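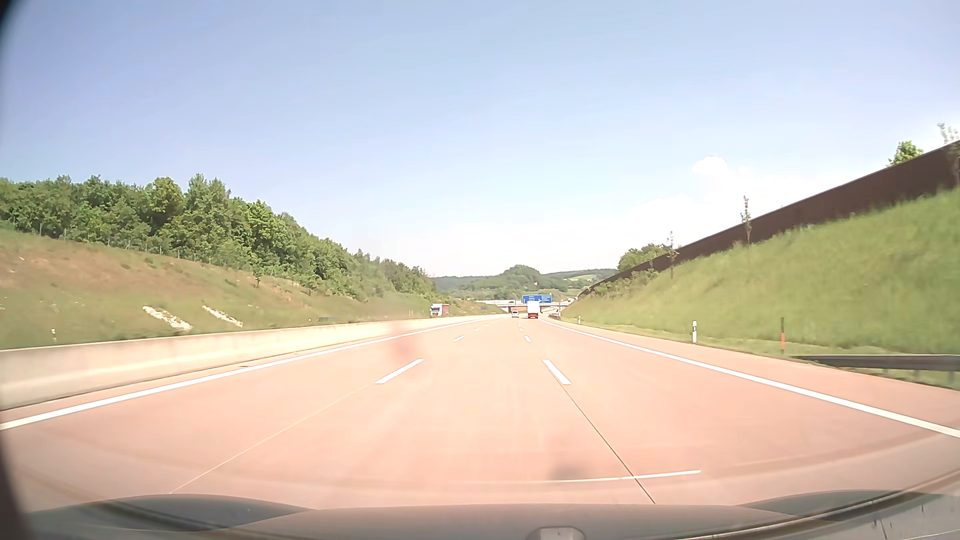 Tire hum on concrete highway, normal?

Posted by Yilma, 1 May 2025
I get a steady hum above 50 on concrete, almost none on blacktop. The tires have 26 thousand miles on them. Is it a wheel bearing?

Bendum
Probably just the surface. A bad bearing hums on any road – and often changes pitch when you steer a little left or right. Check the tread for uneven wear too.

Melo
Mine did that. Paid 800 for new tires and it still hums, just less.

Clalteck
check your pressures first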